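Pellgate研究所 操作学習グループ(公式)
2019-10-25

手持ちグリッパーによる実演データの収集手法について、当グループの研究成果をまとめた技術報告を公開いたしました。以下、要点を連続投稿にてご報告申し上げます。(スレッド)

本研究の主題は、ロボット本体を用いずに収集した実演から、どの程度まで実機の操作方策を学習できるか、という点にあります。従来の遠隔操作による収集は、実機の台数と操作者の習熟度に制約され、収集場所も実験室内に限られておりました。

当グループでは、実機のハンドと同一形状の指部を備えた手持ち型グリッパー「Kettler」を開発し、人が直接これを握って作業を行う方式を採用しております。手先の軌跡と指の開閉量を同時に記録し、後段で実機の座標系に変換いたします。

報告の筆頭著者はLieselotte Lammers、共著者はRehema Mwakalingaです。Lammersが学習アルゴリズムおよび評価を、Mwakalingaが器具の設計と収集手順の策定を担当いたしました。

対象とした作業は4種類です。すなわち、布類の折り畳み、蓋付き箱の開閉、容器の移し替え、ならびに二者間での物品の受け渡しとなります。いずれも日常的な室内環境において、片手または両手で遂行可能なものを選定いたしました。

実演者は12名です。うち半数はロボット操作の経験を有しておりません。事前説明では器具の握り方と開始姿勢のみを伝え、作業の手順については各自の判断に委ねました。動作の多様性を確保するための措置です。

各実演者には、作業ごとに100回の実演を依頼いたしました。休憩の間隔および一日の上限は収集要領に明記しており、要領の全文を技術報告の付録Bに収録しております。他機関において追試を行われる際は、あわせてご参照ください。

位置姿勢の推定には、器具に搭載したカメラの映像と慣性計測値を統合する方式を用いております。映像のみに依存した場合、無地の壁面や床面に近接した区間で推定が不安定となることが、予備実験の段階で確認されておりました。

この問題に対し、本報告では「Graven」と称する後処理を提案しております。個々の軌跡を独立に補正するのではなく、同時刻に記録された複数の器具の軌跡を一括して最適化する手法です。器具間の相対位置を拘束条件として利用いたします。

相対位置の取得には、器具上面に取り付けた白黒の正方形マーカーを用います。一方の器具のカメラが他方のマーカーを捉えた時点でのみ拘束が加わるため、マーカーが視野に入らない区間については、慣性計測値による補間に依存することとなります。

評価の結果を申し上げます。二者間の受け渡し作業において、Gravenを適用した軌跡では、適用前と比較して器具間の相対位置誤差の中央値が38パーセント減少いたしました。真値の計測には、別途設置した光学式の測定装置を使用しております。

一方、単独で行う布類の折り畳みについては、統計的に有意な改善は認められませんでした。片手による実演では他の器具が視野に入らず、拘束そのものが生じないためです。本手法の適用範囲を示す結果として、報告本文の第5節に記載しております。

学習した方策の実機評価は、双腕の試験機「Pedico」により実施いたしました。箱の開閉および容器の移し替えでは、手持ち収集による方策が遠隔操作データによる方策と同等の成功率に達しております。受け渡し作業については、なお差が残りました。

差が生じた要因として、著者らは受け取り側の待機動作を挙げております。人同士の受け渡しでは、相手の手元を見ながら動作の開始時機を調整いたしますが、器具搭載カメラの映像のみでは、この手がかりが十分に記録されません。

そのため、第二期の収集からは、実演者の額の位置に小型カメラを装着する構成へ変更いたしました。手元の映像と頭部からの映像を同期して記録し、方策への入力としていずれが有効であるかを、作業ごとに比較する計画です。

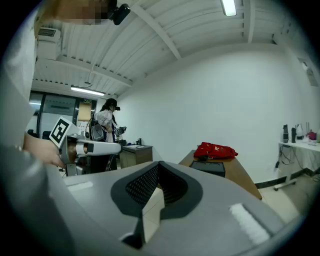 時刻同期につきましては、収集開始時に全機器を共通の基準時計に合わせ、終了時に再度ずれを計測しております。許容値を超えた記録は学習に使用いたしません。除外の判定は自動で行い、判定の記録も保存の対象としております。

収集環境に関しては、作業台の高さ、照明、周辺の物品配置をあえて統一しておりません。第一期では配置を固定したため、別室での実機評価において成功率の低下が見られました。第二期ではこの点を改め、部屋ごとの差異を含む形でデータを蓄積いたします。

個人情報の取り扱いについても付記いたします。映像に含まれる実演者の顔は、保存前にモザイク処理を施します。処理前の映像は、所定の確認を終えた後に消去いたします。実演者には書面により説明を行い、同意の撤回も随時受け付けております。

器具の機械的な課題も残っております。長時間の使用により指部の滑り止め材が摩耗し、同一の開閉量であっても把持力が変化する傾向が見られました。現在は交換時期を使用回数により管理しておりますが、摩耗量を直接推定する方法を検討中です。

また、実機のハンドに比べ、人が握る器具は手首の可動域を広く使う傾向にあります。Pedicoの関節制限を超える軌跡は学習前に除外しておりますが、除外率には実演者間で差がありました。事前説明の改訂により低減が可能か、引き続き検証いたします。

公開資料は、技術報告の本文、付録、器具の寸法図、およびGravenの参照実装です。第一期のデータセットについては、同意の範囲を確認のうえ、1月に公開する予定としております。公開の際は本アカウントにて改めてお知らせいたします。

参照実装の動作に関するご質問は、配布ページの問い合わせ窓口にて承ります。本スレッドへの返信では個別の技術的な回答を差し上げておりませんので、ご了承ください。

なお、初版の付録Bにおいて、開始姿勢の図の左右が入れ替わっておりました。現在掲載している第2版では修正済みです。初版をお手元に保存された方は、差し替えをお願い申し上げます。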